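2019-05-26

**Butelside bread fair comes back bigger, and with rye this time**

The Butelside bread fair returns in July, and it has nearly outgrown its old home! Organizers have moved it from the school gym to the covered market on the river side, where there is space for 50 stalls and a proper seating area. Last summer 2474 people came through the doors, and by early afternoon most tables had sold out of everything except crackers.

Rye is the big theme. Grgić, the family bakery on the hill road, is bringing its dark sour loaf along with a lighter one baked with caraway, and the mill at Altik will grind grain on the spot so visitors can take home flour that is minutes old (bring your own bag, they run out of paper ones). 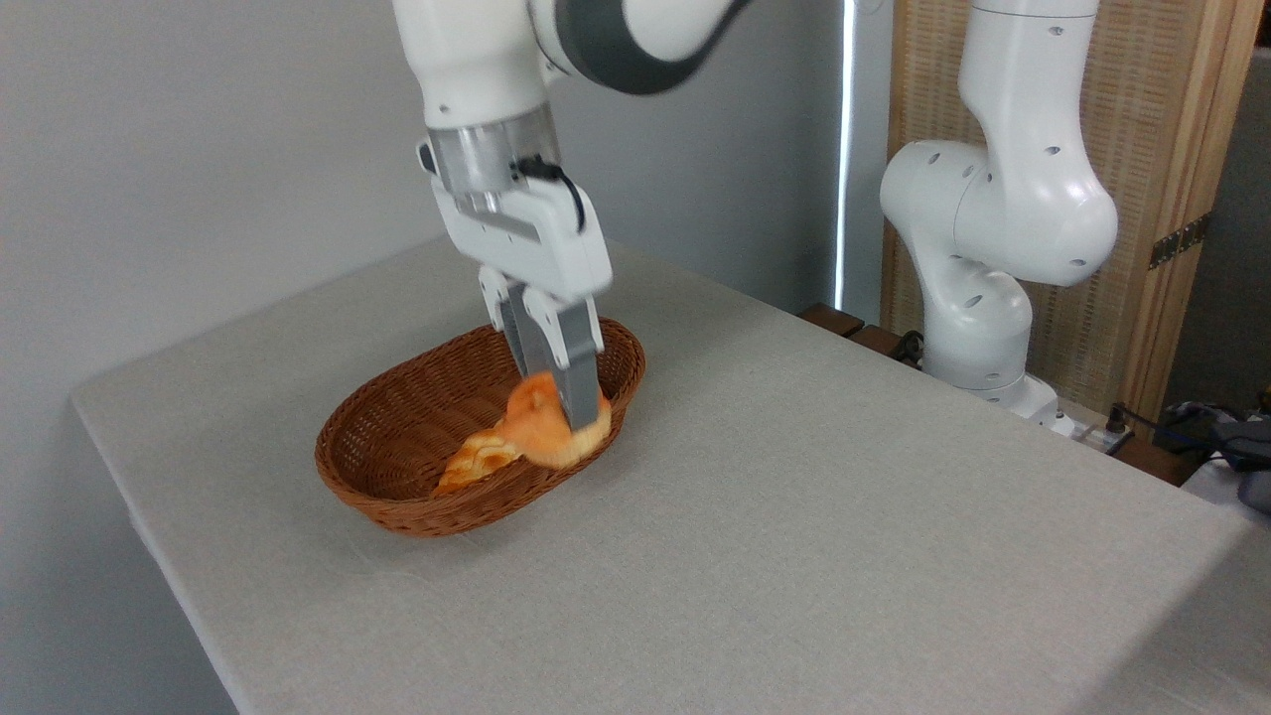
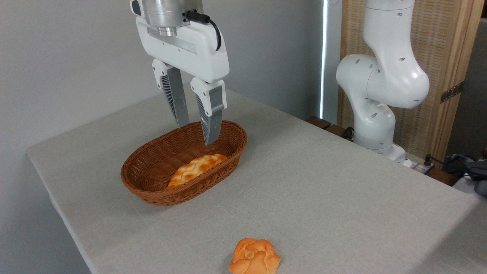

*A wicker basket on a light gray linen tablecloth.*

Despina Karagiannis is running the starter swap again, and she is thrilled with how it has grown. "We had 39 jars on the table last year, and one of them was older than I am," she said. "People stood there smelling them for an hour. I loved it!" Anyone can join in. Put your starter in a clean jar with a loose lid, write down what flour you feed it, and take a different one home.

The children's baking corner is back too, with flatbreads in the morning and braided rolls after lunch. Places are free but they go fast, so sign up at the Vovow cafe counter before the end of June.

New this year is an evening supper at one long table, with soup, cheese and whatever the bakers have left. The market has room for more than 900 people on its feet, but the supper is much smaller and tickets will be sold at the door only.

Bakers who still want a stall can leave their name at the cafe as well. A few corner spots are open, and home bakers are very welcome.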